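Staff Guides > Kesville Shop > Tool Return Bench > Setting Up a Shift

Section 4. Getting the bench ready

I wrote this section for whoever opens up in the morning, so it skips the wiring and goes straight to the stuff you'll be doing yourself. Give it ten minutes the first few times – you'll get quick!

1. Check that the job list on the wall screen says Cronin 200. If it shows last night's list, press Clear and wait for the new one.
2. Set the tool basket in the middle of the green mat, between the two arms.
3. Keep your hands out of the enclosure, then press Home. Both arms should go back to their rest pose.
4. Press Start and stay put for the first couple of tools.

Caution: never reach in for a dropped screwdriver while the arms are live. Press Pause first, every time, even if you're fast (I thought I was fast too).

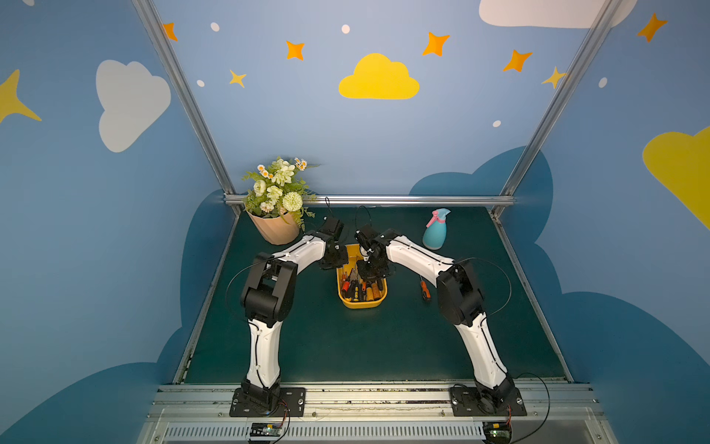 Kianoush Nikzad told me he missed sorting for the first month, that it was the one quiet hour of his shift, and that he'd want new people warned the hour gets filled with repair tickets. Fair enough, so consider yourself warned. We used to sort by hand after closing. Now you watch the bench, fix what it gets wrong and take tickets in between.

5. If an arm stops with code 94, press Pause, straighten the handles in the basket and press Resume.
6. If the same code comes back, switch to Manual and sort the rest yourself. You won't get in trouble for it.
7. Write the stop in the log with your initials.

Note: Kulsoom Chaudhry reads the log at 3 p.m. and changes the settings from there, so please don't change them on your own. Her extension is 664.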